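Pink Frames and Other Small Projects

Tue 3 October

I have been meaning to do something about the picture frames since last December, when my friend Ffion Prothero came to stay for a week and very kindly didn't mention the bare walls in the hallway. She did bring me a frame as a thank-you gift, though, which I took as a gentle hint. It sat in a drawer all through spring and summer, and then this weekend the rain came in, I made a big pot of tea, and I finally got going.

The frame I started with has a wood rim and a thin line of pink along the outside, the sort of bright magenta that I would never pick for a sweater but love on a wall. I turned it over on the gray table to see how the back was held on. Little metal clips, and a brown hardboard panel behind them. I have owned frames with those bendy tabs that snap off the second time you open them, so I went slowly and used the end of a butter knife (my grandmother would be proud, she did everything with a butter knife).

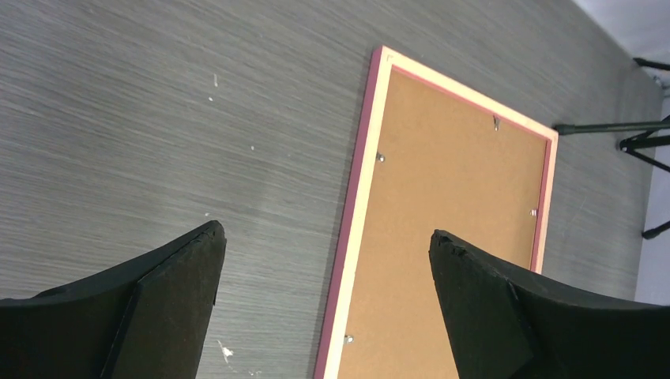 My plan had been to put in an old map of Lilwood, where I grew up. A cousin swears it dates from 1747, but the paper feels suspiciously new to me and I suspect it came out of a museum gift shop. Anyway, I tried it and it was too wide by a thumb's width, and I couldn't bring myself to trim it. Back in the tube it went, and I started going through the big folder of prints I keep behind the bookcase. If you have a folder like that, you know how an afternoon can disappear into it! I found a calendar from the Ackroyd bakery, two birthday cards I had forgotten to send, and a 1000-piece puzzle poster with no puzzle.

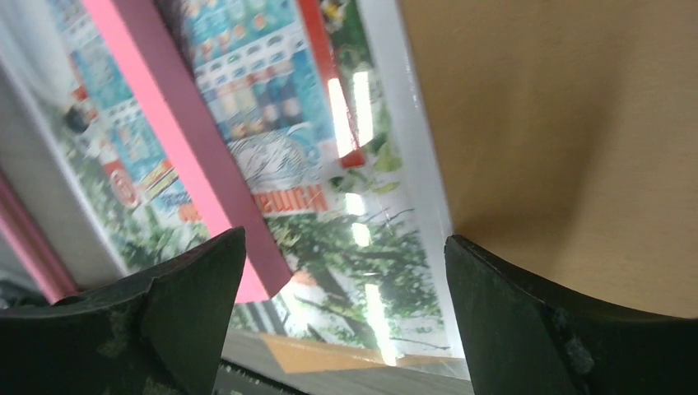
I have a real weakness for busy pictures, the ones where you keep finding something new while you're on the phone. My sister likes a single pear on a white background and we will never agree. Give me the glossy sheet with rows of little drink bottles and cans, blue and orange and red and white, and a patch of stripes like a zebra's right underneath them, and then leafy green trees below all that. It does catch the light terribly, being so shiny, so it would need a spot well away from the ceiling lights. I'm thinking of the corner by the coat hooks, where it's always a bit dim and could use the cheering up.

Then there is the cork board. I wanted one in the kitchen for the longest time, for recipes and appointment cards and the seed packets from Tiltar that I save because the drawings are so pretty. This one is square with a salmon-pink border, close enough to the other frame that they look like cousins. I kept turning it one way and another, and I found that I like it best set on its point.

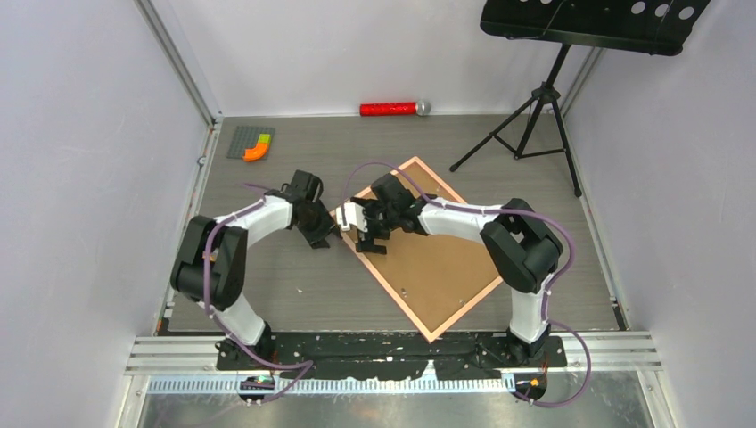

The cork board, diamond-style, before a single pin went in.

Will I hang it that way? I go back and forth. You lose some room for the longer lists, and anything you pin near the corners pokes out over the edge. But it does look jolly. I measured the spot beside the fridge and wrote 158 on the wall in pencil for the height of the nail, in centimeters, since my only decent tape measure came from my aunt in Cisirska and that's what it has on it. If it bothers me in a month I'll turn it square and nobody will know the difference except you.
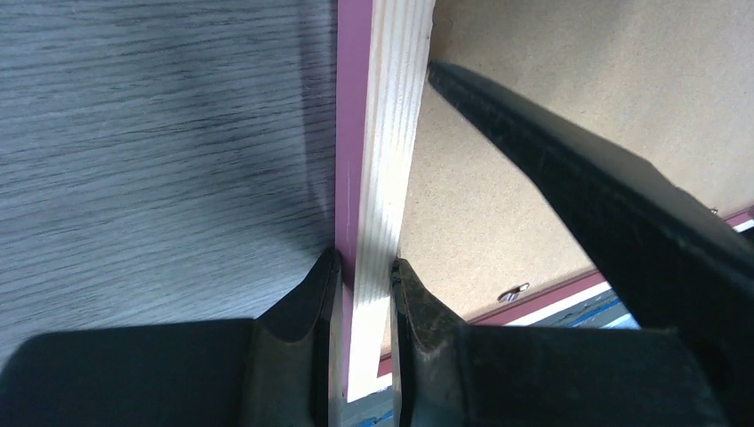
What I hadn't expected to enjoy so much was the plain wood. I had a notion of painting everything white to match the door trim, and I even got the can out and stirred it. Then I looked at the grain in the pale pine, those fine straight lines running the long way, and put the lid back on. A little beeswax, perhaps, on a soft rag. It looks so nice next to the pink that paint would be a shame, and I have ruined enough nice wood in my time (the less said about the piano stool the better).

So that's where things stand. I've got about 10 nails in a jam jar, a pencil mark by the fridge, and a map that still needs a wider frame. If any of you have a good way of hanging things on old plaster without bringing half the wall down, please leave me a comment. I tried the sticky strips once and woke up to a crash at three in the morning, so I'm looking for something a bit sturdier - and Ffion is coming back before the holidays, so I do have a deadline.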